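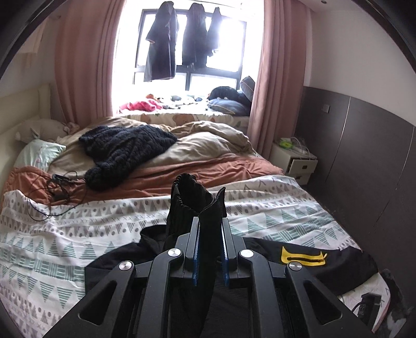
## 4. Fitting the pads and checking the grip

This section covers the Aris hand-held gripper, built from the Gunderden parts kit. Finish section 3 before you start. Both jaws should already be on their arms, with the pivot caps pressed in.

You will need:

- the two blue pads
- a 2 mm hex key
- a clean cloth
- a garment or other piece of soft fabric

### 4.1 Fit the pads

1. Open the jaws fully and wipe the inner faces.
2. Peel the backing from one pad. Line it up with the straight edge of the jaw and press it down from the middle outwards.
3. Fit the second pad in the same way.
4. Close the jaws slowly. The pads should meet along their whole length. If they touch only at the tip, slacken the inner arm screw by a quarter turn, square up the jaw and tighten again.

**Note:** Pads from the older Lopes kit are thicker. If you use them, set the closed position again as described in section 3.6.

### 4.2 Set the closed position

1. Connect the encoder lead and open the Cerelis set-up page.
2. Open the jaws and read the position. Ours gave 2,430.
3. Close the jaws on nothing and read it again. Ours gave 2,177.
4. Enter both readings and press Save. Your own figures will differ, so don't copy these.

**Caution:** Keep fingers clear of the triangular cutouts in the outer arms when the jaws move.

### 4.3 Check the grip on cloth

1. Spread the garment on a bed or another soft surface.
2. Lower the jaws over a fold and close them so that a narrow strip of fabric sits between the pads.
3. Lift slowly to arm's length and hold still.
4. If the cloth slides, clean the pads and repeat.
5. Try a thin part of the garment and then a thick seam.

**Caution:** Don't close the jaws on a zip. The teeth will mark the pads.

Check the pads for wear after 1,000 closes. Replace them as a pair.

Pad template and spacer drawings by Warrick Te Moana, last changed in March. For the wrist strap, go to section 5.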